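Kilon Shallow Foil Trays, Case of 186

Kilon | Kitchen and Serving | Disposable Bakeware

In stock at our Flestbridge warehouse. Also sold in sleeves of 30.

We've carried a lot of foil trays over the years, and most of them get ordered without anybody giving them a second thought. The Kilon shallow tray is the one our own staff take home. It's a plain, low-sided aluminum tray that you can bake in, carry to a potluck, leave behind at somebody's house and never worry about again, and for such a simple thing it does its job really well!

The sides are low, so a spatula slides in flat under a row of cookies or a slab of cornbread. That sounds like a small point until you've tried to get brownies out of a deep pan in one piece. The rim is rolled over on itself all the way around, which gives you something to hold and keeps the edge from catching your fingers. The bottom has a shallow pattern pressed into it to keep roast vegetables up off their own juices, and it washes out fine if you want a second use from it.

What people use them for

Cookies and bar cookies are the big one. After that it's roasted peppers, garlic bread, bacon (line it with parchment and cleanup is nothing), fish fillets, and anything you want to freeze flat. We also hear from gardeners who start seeds in them, and from a pottery class in Ancombe that keeps glaze tests sorted in them. They make a great drip catcher under a leaky paint can, too.

For the oven, we suggest setting the tray on a baking sheet before you fill it. Foil this light will flex if you pick it up by one end with two pounds of potatoes in it. Use both hands, or slide the whole sheet out together. Keep it off direct flame and out of the microwave. Very salty or acidic food, like tomato sauce or a lemon marinade, should be moved to glass if it's staying overnight.

When you're done with it

Foil folds down beautifully. Rinse off the food, push the sides in, fold the tray over and squash it, and you've got a wrinkled little packet that takes up hardly any room next to the size it started at. Every crease catches the light, which is half the fun of crushing one. 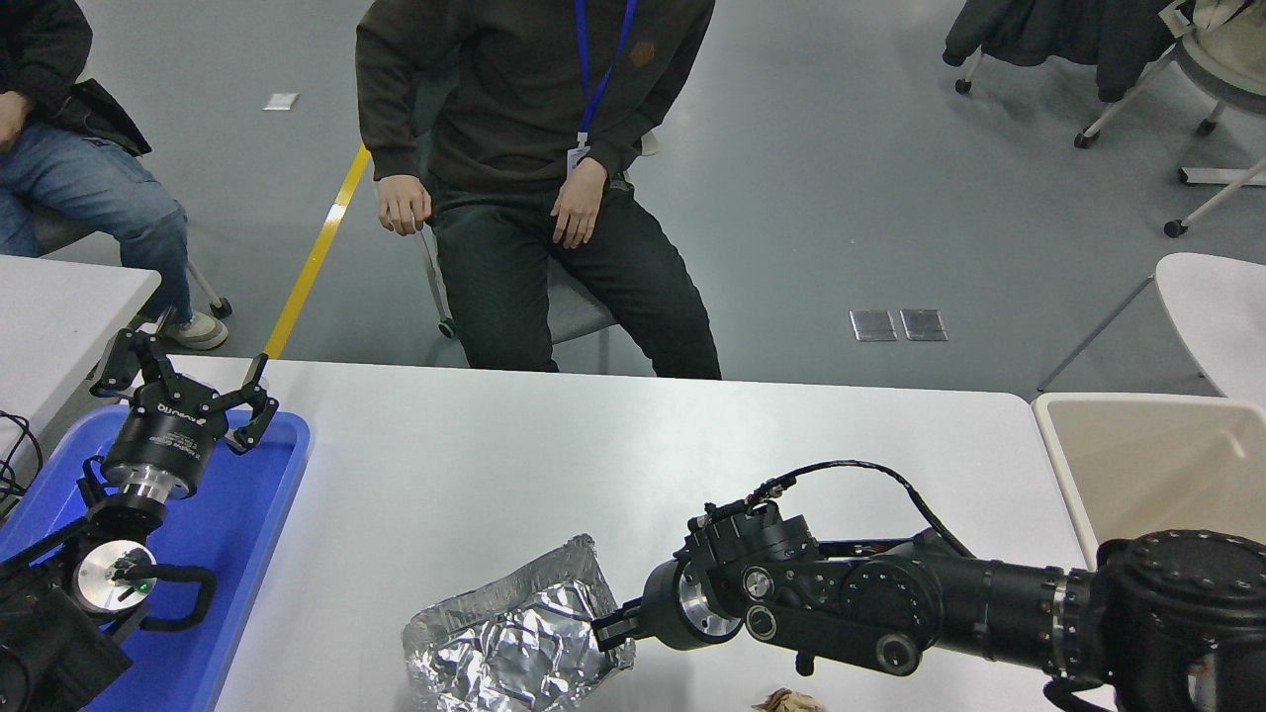
Royer wrote to us that their town's recycling center prefers several trays balled up together, as single flat pieces slip through the sorting screens, and asked whether we'd put that on the page. Gladly! Rules do vary a lot from one town to the next, so check with yours. Some places want foil clean and loose, some want it in a ball at least as big as a fist, and a few don't take it at all. If there's baked-on cheese that won't come off with hot water, cut that part away and recycle the rest.

One thing to know if you're saving trays for reuse: a crease never comes all the way out. You can smooth a bent tray with the back of a spoon and it'll be perfectly good for holding screws or seedlings, but a sharp fold is a weak spot and can leak. We wouldn't bake anything runny in it.

Lids

Two kinds fit this tray. The board lid has a foil side and a white side you can write on, and you fold the rim down over it with your thumb. It's the better choice for the freezer. The clear dome lid snaps on and gives you room for frosting or a heap of salad, but it isn't oven safe, so take it off before reheating. Lids are sold separately, in the same counts as the trays.

Details

Item number: 551
Material: aluminum foil, uncoated
Finish: plain silver, inside and out
Rim: rolled
Pack sizes: sleeve of 30, case of 186
Oven safe: yes, on a baking sheet
Freezer safe: yes
Microwave: no
Dishwasher: not recommended (the detergent turns the foil dull and gray)

Shipping and storage

Cases ship nested in a double-wall carton with a cardboard pad on top. Please don't stack anything heavy on an opened carton. The trays hold each other up when the stack is full, but once you're down to the last few they'll bend pretty easily. Store them upside down on a shelf if you can, so that dust stays off the inside.

If a carton reaches you with crushed trays in it, tell us within 5 days of delivery and we'll send replacements for the damaged ones. You don't need to mail the old ones back. A dent in a side wall can usually be pushed out with a fingertip, and we don't count that as damage unless the rim is bent as well.

Sleeves come straight off the shelf at Flestbridge and can be picked up at the counter. Cases need a day's notice for pickup. We're expecting a half-size version of this tray in August, with the same rolled rim and its own board lid.

Page updated May 1, 2020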